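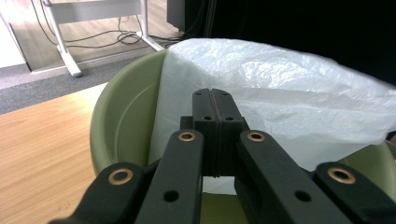 My wrists stopped hurting in January, and then I started worrying about my job, so which one do you want to talk about? The answer came before I had even sat down, and I liked her for it. I said both, please, and she laughed and pushed a chair toward me with her foot.

She has worked at Westa for most of her adult life, cleaning and resetting rented offices between tenants, and she asked me to leave her name out of this. (Her colleagues did too, so you'll have to put up with a lot of "she" and "the older of the two men.") Westa looks after 40 buildings. Until last winter the whole job was people, carts and trash bags. Now part of the shift goes to teaching.

Teaching is their word for it. They take a hand-held gripper through the small jobs, over and over, and the recordings go off to Negri, the company building the arm that Westa hopes to put on a cart. Trash bins come first on the list. I asked why bins, and all three of them groaned at once.

"Because of the bag," she told me. "A bin is easy, a bin just stands there. The bag does whatever it wants. It slides down one side, it bunches up on the other, and you fix it with your fingertips without thinking. Now try fixing it with two flat pads."

So I tried! I was terrible at it. You squeeze, the pads close, and you find out that you have a pinch of air. On my fifth go I got hold of a fold of plastic and felt so proud that I forgot to lift my elbow, and the whole bin came along with me. The older of the two men had been waiting for that, I think.

He is the one who keeps the tally. Their group had logged 802 bag runs by the time I visited, and 383 of those were his. "I was the slowest person in the building with a mop," he said. "With this thing I'm the fast one. I don't know what to do with that information." The others say he goes quiet and sticks his tongue out when he's working, and he does, I saw it.

The younger man was less cheerful about the whole business, and I don't want to skip over him. He thinks the extra pay for recording is too low for what it may lead to. "If I show somebody how I do my job, that's training," he said. "Trainers get paid like trainers. I said so at the Mustwood meeting and I got a lot of nodding." Mustwood is the biggest site on their route, an office park with 248 desks in the main block, and it's where the first cart is supposed to go. He wants a promise in writing that no hours get cut there for the first year. When I talked to him there was a spoken one.

What has changed already, before any cart rolls in? More than I expected. The shift starts later on recording days. There's a lot more sitting. They used to work alone, one to a floor, with headphones in, and now they spend part of the evening in one room talking about how to pick things up. She said that was the best part and also the strangest.

"We argue about it," she said. "I always go for the far side of the bag first. He goes for the near side. We worked together for years and never knew that about each other."

I asked whether anyone from Negri ever comes by to ask them that sort of thing. Once, she said, and the visitor wrote down plenty and stayed past dinner. After that it was mostly emails about charging the equipment.

Her wrists really are better, by the way. Fewer heavy bags on recording days, more small movements. She would happily give the arm every bin in the city if she could keep the kitchens and the meeting rooms, where, she says, you have to look at a mess and decide whether it is still somebody's work. The younger man said Kistel, where his cousin cleans, got machines for the floors and the crew ended up with more buildings each. She didn't argue with him. She asked him what he'd ask for, if he got to write the list, and he had it ready on his phone. It ran to two screens, and the first line was about breaks.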